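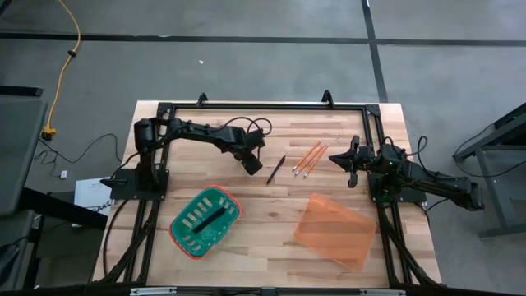
Kanchan Lodhi asked, before any of this was uploaded, whether the release shouldn't just leave out every episode touched by the gripper fault. Fair question, and I went back and forth on it for most of May. In the end I kept them in and flagged them, so please read this file before you train on anything.

Erdale Pen Sorting, version 2
README last changed July 1, 2024

What's in it

3,000 episodes of two arms sorting pens, markers and pencils on a tabletop. Pens and markers are meant to go in the green basket, pencils in the orange tray. I drove both arms by hand for all of it, so the slightly lazy way the left one swings in is my own bad habit and you'll find it everywhere. Sorry about that!

Each episode has the overhead video, joint positions for both arms, the gripper command, the gripper position as reported by the motor, and a short text instruction. The last two used to be one column. They're separate now, and the rest of this page is mostly about why.

The fault

The right gripper was telling us it had closed when it hadn't. The log would say fully shut, the video would show the fingers still well apart, and the pencil would be lying exactly where it was. It came and went. I'd get a long clean run, then a handful of bad episodes, then clean again, and I didn't spot it while recording because I was watching the arms and my eye filled in the rest. If a pencil didn't come up I assumed I'd missed it and had another go.

Manju Agarwal found it. She'd trained a small policy on version 1 and it had picked up a lovely smooth habit of closing on thin air, lifting nothing and carrying the nothing over to the tray. She plotted command against reported position and the two lines were identical, right down to the last digit. No real motor does that. It always lags a bit.

What had happened was that the driver (Killov, our own wrapper, so no blame on anybody else) dropped the reading whenever the gripper motor was slow to answer, and filled the gap with the last command. I wrote that line. It was meant to stop the recorder crashing and I'd forgotten it was there. The slow answers came from a connector at the right wrist which had worked a little way out of its socket, so some arm positions tugged on it and others didn't. Reaching out and folding back to the middle of the table was the worst.

The left arm has the same wrapper, of course, but its connector was sound. I checked every left episode all the same and found no copied readings.

The bit that worried me more

Bad data is annoying. The safety side is what made me stop recording for a while. The arms are supposed to hold still when a gripper stops reporting, and because the wrapper was inventing a reading, that check never fired. On one occasion I leaned in to straighten a pencil, believing the right gripper was shut and idle, and it finished closing when my fingers were a few inches off. It didn't touch me. It could have given me a decent pinch though, and I'd got far too casual about putting a hand on the table with the motors live.

So the rules on our bench now:

Motors off before anyone reaches over the table, even for one pencil.
A missing reading is written as missing, and both arms hold.
Wrist connectors are pressed home and tugged before the first episode of a session.
The green light doesn't mean safe. It isn't part of our stop check, so don't treat it as one.

Flags

fault_confirmed is set on 338 episodes. I watched the video for each of these and the fingers don't match the log.
fault_suspected is set on 461 more. The reading equals the command for a suspiciously long stretch but the view of the fingers is blocked or the gripper was meant to be still anyway.
Everything else has neither flag.

For imitation learning, drop both groups. If you work on fault detection, they may be the most useful part of the whole set – Kushwaha, the detector we're building at Flirndale, is trained on little else.

In flagged episodes the reported position has been blanked wherever it was copied. The original values are in a column called grip_raw if you want to see how convincing they looked. The video hasn't been touched.

Known leftovers

Success labels were typed in by me during recording and I was generous. A pencil hanging over the rim of the tray got a yes on some days and a no on others.

A few instructions say "marker" when I was moving a pen. I've fixed the ones I found.

If you come across an unflagged episode that looks wrong, send me the episode number and the time in the video, and I'll add it to the next list.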